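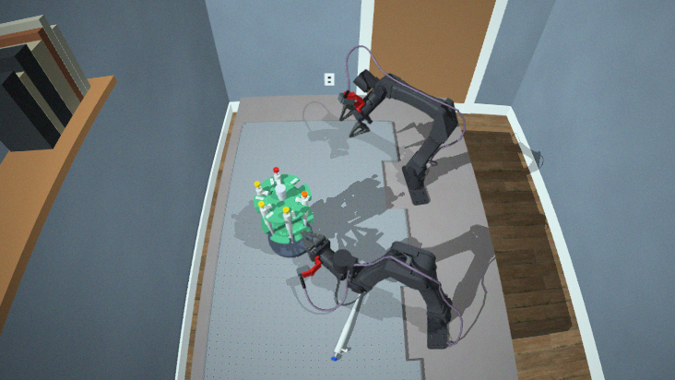 Why do kitchen drawers start to sag after a few years? The slides wear at the front bearing, where the load peaks each time the drawer is pulled fully open.

A standard side-mounted slide is a pair of steel channels with balls running between them. With the drawer closed, the weight is spread along the whole channel. At full extension it hangs from the last few inches, and the balls there press small dents into the track. The front edge drops, the gap above it widens, and the drawer starts to rub.

Swanson, a cabinet shop in Altness, keeps a repair log that reached 3885 drawers in September 2023. Most entries are for pan drawers. The shop now fits slides 20 inches long in these, with 6 screws per side – the older pattern used four.

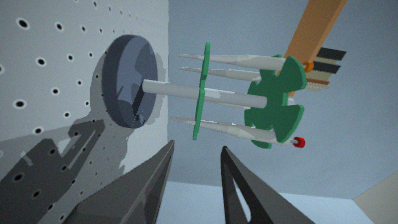 According to Zandia, a rival shop across the river, screw count matters less than what the screws go into, and a particleboard side will let go of any number of them if the holes were drilled too wide.

Swanson does not dispute the point. Its own fix for stripped holes is a glued hardwood plug, left overnight and redrilled with a narrower bit.

Jiditus slides, sold in both shops, carry a printed limit of 200 pounds per pair. The limit applies to a drawer with the weight spread evenly. A stack of cast iron at the front is a different load, and moving it to the back costs nothing.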